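Print this page | E-mail this page
4 min read
0 comments | 3 shares

Jedberg Cider and Perry Weekend
Progress report to the grant panel, second period

This report covers the work done since our first payment came through, up to the end of May. It follows the headings in the grant letter, except that we have put the water supply under Site, where it made more sense.

Summary

The event is on track to run in the fall as planned. The site is booked, most of the producers are signed up and the first batch of tickets is on sale. We are behind on the shuttle bus and on the printed program. We are asking for one change to the budget, set out near the end.

Producers

We set out to bring in small cider and perry makers who don't usually pour outside their own county. As of this report we have signed agreements covering 77 ciders and perries. Most are dry or medium, and we are short on perry compared with what we told you in the application. Two perry makers lost much of their fruit to a late frost and have pulled out. We have written to others farther south and expect answers next month.

Each producer gets a table, ice, a rinse bucket and a share of the pour tokens. Several asked if they could sell sealed bottles to take home. The answer depends on the license, and we have filed for the extra permit. If it is refused, producers will be able to take orders on the day and ship later.

Rizzi has agreed to bring its mobile press and run it both afternoons. Visitors will be able to watch apples being milled and pressed and try the juice. This replaces the cooking demonstration in the original plan, which had no kitchen we could use.

Site

We have a signed agreement for the lower field and the long barn. The barn floor was checked in the spring and two sections of boards were replaced at the owner's expense. Fire exits are marked on the new plan, and the fire marshal has asked for a wider gap between the tent and the barn wall. We moved the tent back to meet that.

Drinking water was a weak point in our first report. There is one tap on the field and the pressure drops when the barn tap is open. We have now rented a water trailer with four taps. It will stand next to the food trucks, and we will add a second glass rinsing station at the far end of the tent.

Parking is settled for cars. The shuttle is not. The company we had a quote from has sold its smaller bus, and the larger one can't turn at the field gate. We have asked for new quotes and will also look at a drop-off point at the road with a short marked path.

Tickets and money

We opened early tickets at a reduced price and sold 198 in the first round. Sales were slower than we hoped in the opening week and picked up after the producer list went out. Designated driver tickets are included in that total. The second round opens when the full list is ready.

Ticketing and the pour tokens both run through Zaltix. The test day in the barn went well apart from the wireless signal, which was weak at the back wall. We plan to run a cable to that end. Spending on site and equipment is within budget. Spending on printing is low only for the reason that the program has not gone to print.

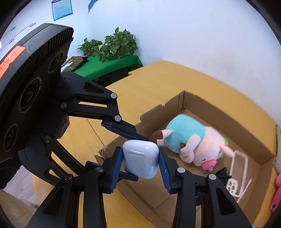 Training and safety

All servers will take the state course on checking ID and refusing service. So far 69 people have signed up to pour or steward, and the first course session was full. We have booked a second one in the evening for those who work days. Anyone who has not finished the course will be placed at the gate or on the glass wash.

Drovix will provide first aid cover from opening until one hour after last pour. Last pour is at 7 p.m. - half an hour earlier than in the application, at the request of the neighbors on the lane. Food will be on sale for the full day, and free water will be signposted from every row of tables.

Change requested

We would like to move the unspent cooking demonstration money to the water trailer and the barn cable. The total grant stays the same. A revised budget sheet has been sent with this report. We need a decision before the trailer deposit is due, so a reply by e-mail is fine if the panel isn't meeting soon.

Next period

- Confirm the remaining perry makers
- Settle the shuttle or the road drop-off
- Send the program to print
- Open the second round of tickets
- Walk the site again with the fire marshal once the tent is marked out

Print this page | E-mail this page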